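[chores-list] Re: Dishes, again – can they do it yet?
From: Sachiko Miyazaki
Date: 16 October 2023 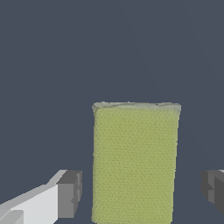
Sponge block between the two fingers, simulated. Not gripped at this point.

Nazareno Tedesco wrote:
> I read the Melis summary twice and I still can't tell what they are
> claiming. Is it washing dishes or is it picking up a sponge? My
> sister-in-law runs a cafe kitchen and asked me if she should wait for
> one of these before she replaces her dishwasher (the machine, not the
> person). I told her no but I couldn't give her a good reason. Also,
> why is so much of it done in simulation? A simulated plate can't
> break.
>
> Nazareno

Nazareno,

It is picking up a sponge. The wiping part is in the plan for next year and there are no results for it in the summary. The title should have said so, and I told Ivone that in August when she sent me the draft.

Your answer to your sister-in-law was right. She should buy the dishwasher.

On the simulation question. We ran 3,605 grasp attempts in Zurnosau over the summer. On the bench that would have tied up the arm for months, with a person standing next to it to put the sponge back each time. In simulation it ran overnight on the office machines. What you get is a good idea of where the fingers should go and how far off they can be before they miss. You don't get much about what happens after they close. In our setup the sponge is a scanned surface on a stiff body. It looks porous and it has the uneven edges of a real one, but it doesn't squash. A real sponge squashes, and a real sponge full of water is heavier and sags at one end. We have not modeled water at all.

That matters for chores more than people on this list seem to think. Most of what we handle in a kitchen is soft, slippery or full of something. A two-finger gripper does well with a dry block standing on its end. Put the same sponge flat in the bottom of a sink, under a bowl, and it has to move the bowl first. Graziella tried a version of that on the real arm and stopped after four attempts. The fingers went for the rim of the bowl every time and she didn't want to lose the tips.

As for the shop floor, I would be more hopeful there. Sandro Morelli has a cell at Postar that loads cleaning pads into trays, and it has been running on 2 shifts without much trouble. But the pads arrive dry, all one size and facing the same way. Somebody set up the line so the machine would never be surprised. You can't do that to a kitchen – or you can, but then the cook has to work around the robot.

So my short answer to "can they do it yet":

Picking up a dry sponge from a known spot: yes, mostly.
Picking up a wet one from a sink: not with our setup.
Wiping a plate clean and knowing that it is clean: I have not seen anyone do this in a way I would pay for.

The last one is the hard one in my view. A person feels the grease through the sponge. Our arm has no feeling in the fingertips beyond how far apart they are. Umano sells a fingertip with a pressure pad in it and we have asked for a quote. If it comes in under 2,000 we will order a pair and I will report back here.

Ivone Guerra has the grasp logs if you want them. Please write to her off list, they are too big to attach. The gap between finger and sponge is recorded for each attempt, left and right separately, and there is a text file that explains the columns. Ignore the column called "wet". It was put there for later and is zero all the way down.

Sachiko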